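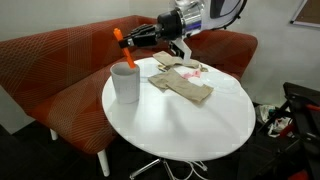
Teaching the arm to clear a table: your questions

Do I need to know any programming?
No! I'd never written a line of code when I started at Tovidar, and I still haven't. You wear the handset, you move, the arm follows.

How many goes does it need for one task?
I record 120 for something simple like putting a marker in a cup. Fiddlier jobs (paper napkins, anything see-through) get 165, and I do those in the morning while my hands are fresh.

Should I tidy the table first?
Please don't. Leave the crumpled napkins and the little scraps where they are and shift them a bit between goes. If every recording looks the same, the arm gets lost as soon as someone moves the cup.

I fumbled halfway through. Do I start again?
Depends. If you dropped it and picked it up again, keep it, those are useful. If you bumped the table hard, press discard and have another go.

Can I guide the arm by hand instead?
Yes, on the Tristex setup. Hold it above the wrist and keep your fingers away from the gripper. I find it slower, but my wrists like it better.

How long is a session?
42 minutes, then a proper break (tea counts).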